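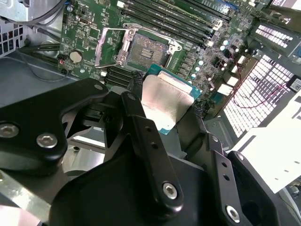
Refurb work on the donated workstations, progress to 2026-03-18, for the Georgiev fund. We're on the processor stage now, slowest part of the lot. Every board gets checked at the socket before a chip goes near it: load plate swung right open, pins in full view, plenty of light. Memory slots stay empty until that's done, which makes it far easier to get in there. Bent pins are what kill these boards and we can't straighten many of them.

Numbers. 131 machines came in from Dukness. 44 finished, wiped and boxed for the Zornby learning centres. 2 scrapped for parts, both with cracked boards. Rest are on the shelves at Rornari waiting there turn.

Spend is inside budget so far. Biggest items were thermal paste, cleaning wipes and coin cells, as we swap the battery in every machine whether it needs it or not. Invoices to follow seperately.
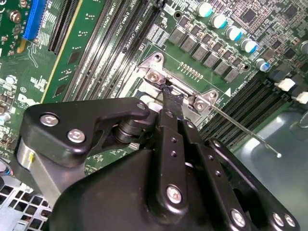 Will the remaining machines be done by the end of June? On the present pace, yes for the ones that only need a clean and new memory. Any that need a replacement board will probably run over, and we'd want to agree with you what to do with those before ordering anything.

Memory is the hold-up at the moment. Supplier sent the wrong type, gone back, replacements promised but no date. In the meantime carrying on with sockets and cleaning so the bench isn't standing idle.

Old paste is the other time-eater. Some heat spreaders come up with one wipe, others need three goes and still look smeary. Dust too, mostly on the side panels and round the fans. Allow longer per machine than we put in the bid. 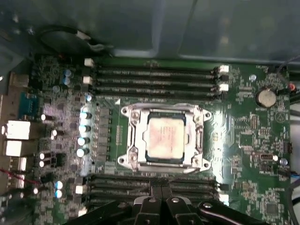

Needed from you

Go-ahead to move the unspent travel money over to memory. Small sum, but it needs your signature. Also a contact at Zornby for deliveries, old one has left. Next report in June, sooner if the memory turns up.

Trinity Ferreira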